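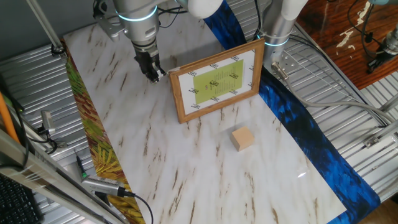
Ticket 212 – Ovo grasp kit, trial unit, two-arm cell
Status: open, waiting on vendor
Product: Ovo grasp kit with the Solari planner add-on, supplied by Brundstead
Summary: first off, we're really enjoying this kit! The trial has gone better than any gripper package we've had on the bench, so please read what follows as a note from a happy user with one stubborn problem. The left arm sometimes stops above the table and won't commit to the pick. Our test layout is simple, a small wooden cube on a marble-patterned top with a picture frame standing close by, and the gripper goes into a hover just left of the frame. The planner then reports "target uncertain" and waits. No crash, no fault code, and pressing Resume does nothing until the job is reloaded.

What we expected
Arm goes to pre-grasp, lowers, closes, lifts. With the frame taken off the table it does exactly that, and it does it beautifully – the approach is so smooth that we ran it a few extra times just for the fun of it.

What we tried

Sunday, morning
Restarted the controller and reloaded the job. Same hover on the second cycle. Swapped the Solari profile from Careful to Standard. Slightly faster hover.

Sunday, later
Redid the table calibration with the Frei wizard. I have to say the wizard is great, it took 4 minutes and every step made sense the first time (the old one sent me back to the manual constantly). The calibration passed. Hover still there, but less often.

Then raised the wait limit from 700 ms to the maximum, thinking the planner just needed longer to settle. It only waits longer. Put it back to 700.

Next session
Parked the second arm and locked it out in software, in case the planner was holding back for a shared zone. No change, so I don't think this is a collision rule. Unlocked it again afterward.

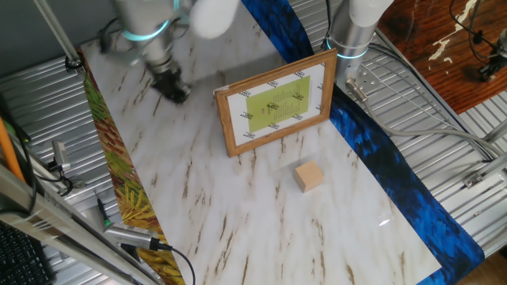
Turned on the debug overlay after that, and this was the useful bit. When the job stalls, the planner is holding 2 candidates for the target. One is the cube. The other sits low on the frame border, and its score jumps up and down from cycle to cycle. My guess is that the two kinds of wood look too much alike to it, but I can't prove that from the log.

Workaround for now
Draw a keep-out box over the frame in the job editor and save it with the job. The box tool is lovely to use, by the way, you drag it out right on the live view. With the box in place the pick goes through. The catch is that the box stays put when somebody moves the frame, so it has to be drawn again.

Questions for Brundstead
Is there a minimum size gap setting for candidates? The help page mentions one but I can't find it in our version.
Can Resume be made to rescan the table? That alone would save us a lot of reloading.
Does the keep-out box slow the planner down if we use several of them?

Debug log and job file are attached. I can run a test build on the cell any afternoon, just send it over – happy to try things!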